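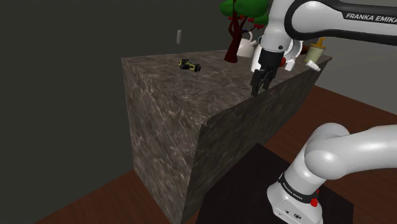 Plovus Releases Flernov 4, a Motion Planning and Perception Toolkit for Single-Arm Manipulation

RARNDALE, 8 August 2020 – Plovus today released Flernov 4, a new version of its software for planning and controlling robot arms that work on counters, benches and shelves. The release adds a new grasp planner, a scene editor for simulated workspaces, and a shared interface that lets the same task script run in simulation and on a physical arm.

Flernov is used by research labs and small integrators to write and test pick-and-place tasks before they are tried on hardware. Earlier versions treated perception and planning as separate programs that passed files to each other. In version 4 they run in one process and share one model of the workspace. When the perception module updates the position of an object, the planner sees the change on its next cycle and can replan without stopping the arm.

The grasp planner has been rewritten. The previous planner scored each object alone and checked for collisions afterward, and on crowded surfaces it often spent most of its time on grasps that could not be reached. The new planner, developed under the project name Âu, looks at the target and its neighbors together. It rejects approaches that would bring the wrist or the finger linkages into contact with nearby items before any arm trajectory is computed.

Plovus tested the planner in July on 353 simulated countertop layouts. The layouts mix household items of different shapes, including bottles, pots, fruit, jars, plants and small tools, and place them at varying distances from the counter edge. The company is publishing the layouts with the release so that users can run the same tests on their own machines and compare results across versions.

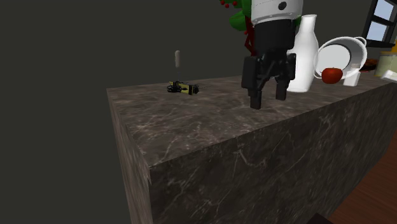

A simulated counter layout in Flernov 4, with the open gripper above the stone surface and a white bottle, a pot and a red apple to its right.

The scene editor replaces the text files that users previously wrote by hand. Objects can be dragged onto a surface, rotated, tipped over or stacked, and the editor checks that each one is resting in a stable pose before the layout is saved. Surface materials, wall colors and lighting can be changed separately from the objects. This allows a user to keep one layout fixed and vary its appearance when testing a perception model.

The object library that ships with the editor contains 104 models. Each model has a visual mesh, a simpler collision mesh, and values for mass and friction. Users can import their own models in common mesh formats. Imported models without a collision mesh are given one automatically, and the editor shows the two meshes side by side so that errors can be found before a test is run.

Plants and other objects with thin parts receive special handling. Branches and stems are difficult to represent with simple collision shapes, and a single large shape around a plant can block a good part of the workspace. Flernov 4 splits these models into smaller shapes and lets the user set a separate clearance distance for each. The default clearance for thin parts is larger than the default for solid ones.

Other changes in this release include:

Camera views can be attached to any fixed point in the workspace, and several views can be recorded from the same run.

Gripper models now include the full finger linkage in collision checks. Version 3 used a single box.

Task scripts can be paused, stepped forward and resumed from the command line.

Log files record the planner's rejected grasps along with the reason for each rejection.

The installer has been reduced to 2 packages, one for the planner and one for the editor. The planner can be installed alone on machines without a display.

Task scripts written for Flernov 3 will run in version 4 without changes in most cases. Scripts that call the old grasp planner directly will need to be updated, and a conversion tool is included. Workspace files from version 3 can be opened in the new editor and saved in the new format. Plovus will continue to fix serious defects in version 3 for one year, and no new features will be added to it.

Availability

Flernov 4 is available now for Linux. Research and teaching licenses are free of charge. Commercial licenses are sold per workstation and include email support. Current commercial customers with an active support plan can upgrade at no cost through their account page.

About Plovus

Plovus develops planning, perception and simulation software for robot arms. The company is based in Rarndale, where it also runs training courses for Flernov users.

Media inquiries: Plovus press office, Rarndale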